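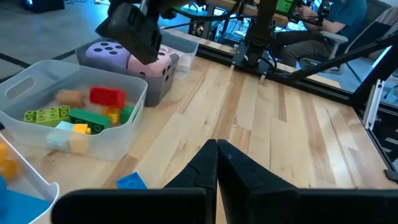
Workcell budgeting is the planning of money, floor space and staff time for a robot station before any part of it is ordered. In small laboratories it usually covers the arms, grippers, mounting frame, cabling, handled objects and spares.

Arms and grippers take the largest share and are quoted by the supplier. The rest is often left out of first estimates. In the Tulholm scheme, drawn up by Randi Westerberg, these remaining items form a separate heading, known as the Wosis line, with its own limit of 2,450 per station. The limit is reviewed each November.

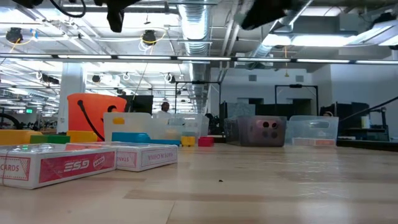
Handled objects are budgeted as consumables. They are bought in sets, with 2 spare sets held for each one in use, and are replaced when worn or when a supplier changes the pattern. Low-cost retail goods are normal at this stage: boxed playing cards, small coloured blocks, a bucket with a wire handle, plastic bins both clear and tinted. Bins are entered separately from their contents, as they have a longer service life.

Gripper fingers are treated as wearing parts. Tovness lists them with a lead time of 7 weeks, and the scheme requires an order to be placed when 3 pairs remain in stock.

See also: Li method (depreciation); Spares holding; Floor loading.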